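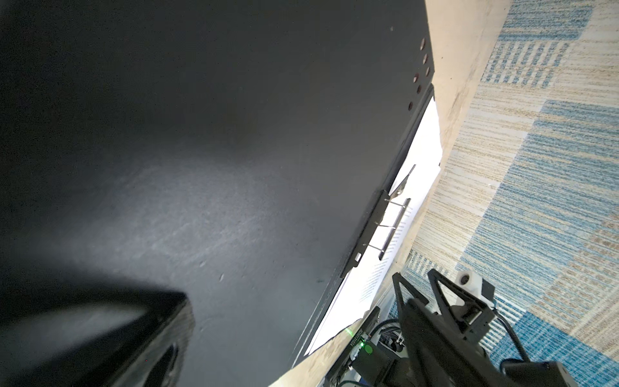 Stitell Refillable Notebook Paper, Plain White

We've been sending out the Stitell paper for a good while now, and it's still the one we reach for when we have a letter to write or a grocery list to get down before we forget it (and we do forget!). It's a smooth, plain sheet with just enough tooth to keep a pencil from skating around, and it takes fountain pen ink very nicely as long as you give it a moment to dry.

Each pack holds 45 sheets and comes wrapped in brown paper. You can buy a single pack or a bundle of 3, and the bundle is the better deal if you write as much as our customers in Plarano seem to! The paper fits the Nava ring binder and the larger Mnguni folder, but it's too wide for the small Mnguni, so please check yours before you order.

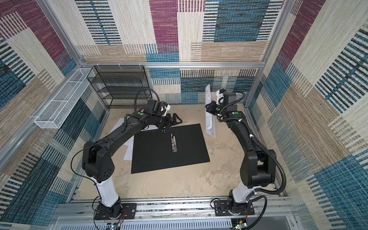
Two arms and their grippers, inside the aluminum enclosure.

Care and storage
Keep the pack flat and out of the sun, and try not to leave it in a damp basement over the winter. If the corners do curl, a night under a heavy cookbook usually sets them right.

Item number: 847
Color: white
Ruling: none
Sold in: single pack or bundle
The cream version will be back in November.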